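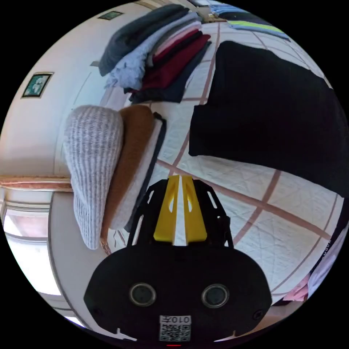 Folding on the floor, and other May habits

Every May I get it into my head that I'm going to do the clothes properly. The winter things have to come down off the shelves, the summer things have to come out of the bags, and for a day or so there isn't a flat surface in the house without a sleeve hanging over it. I grumble about it for weeks beforehand, and then once I'm in the middle of it, with the window light coming in and a cup of tea going cold somewhere I've forgotten, I find I'm quite happy.

I grew up in a family that folded on the kitchen table, and for years I thought that was the only decent way. Then we lived in the little apartment in Clolmont, where the table was the size of a tea tray, and I got used to folding on the tile. I still do it. The tile is cool and flat and there's plenty of it, and a pile can grow as tall as it likes without toppling off an edge. Mine always lean a bit. I've read that you're meant to build a stack with the heavy things at the bottom and the fluffy ones on top, and I do try, but in practice whatever comes to hand goes on next, so you get a dark gray thing over a powder blue thing over a pink thing, and a good deep maroon somewhere underneath. I like the colors better that way, to tell you the truth.

The sorting itself I do in two rounds. The first is quick and a little ruthless: would I put it on tomorrow if it were clean and the weather was right? The second is slower, and it's where the tea goes cold. There was a navy sweater I bought at the market in Hekovgate that I have moved from "keep" to "give" and back again for six years now. It pills, it itches, and the cuffs have gone. It stayed. I'm sure it'll stay next year too.

The bed is for the long things. Pants and dresses get creased if I try to do them on the floor, and I like to be able to stretch them right out and smooth them with the flat of my hand before deciding whether they get folded or hung. Black is the worst of the lot for this — every bit of lint in the county finds its way onto it — so I leave the black clothes until the bedspread has been shaken and the sofa has already taken the worst of the overflow. Socks turn up at this stage as well, usually one at a time. I lay them on the quilt and hope. 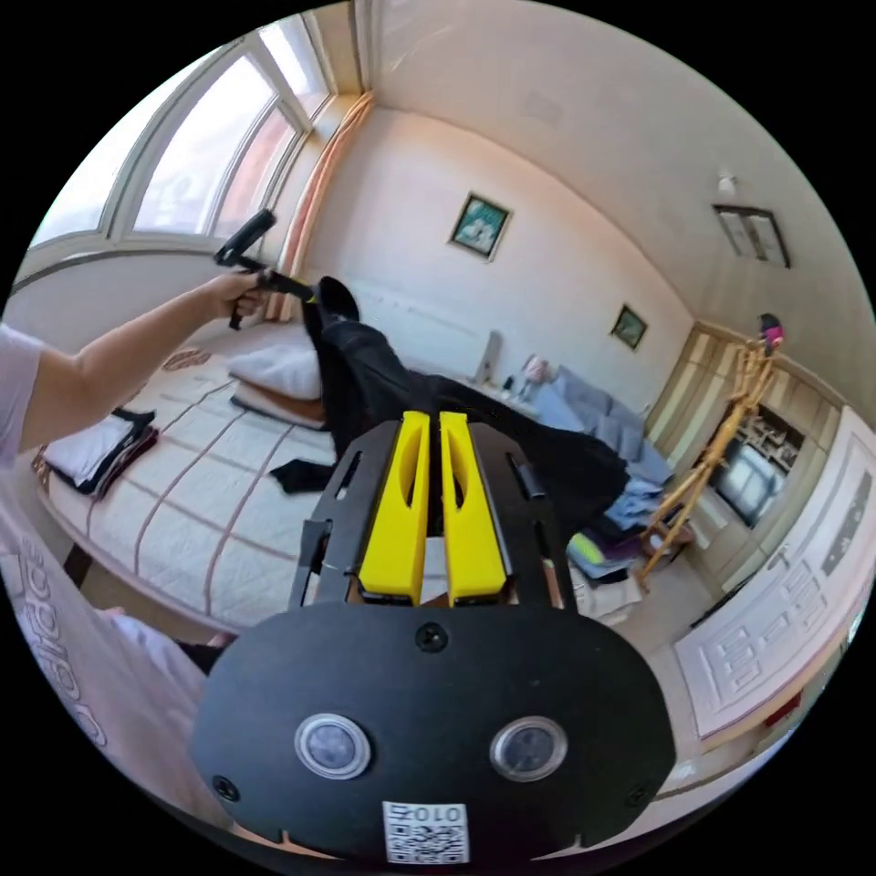
What went where

By late afternoon I had two bags for the thrift store on Imhof Street and nearly everything else had a place to go. The heavy knits went into the Tolitine boxes under the bed, with a bit of cedar in each one. The light things are on the shelf where I can reach them, and the long black ones are on hangers at the end of the closet, away from anything fuzzy.

I still have the scarves to do. They're in a bag on the landing and I walked past it twice this morning.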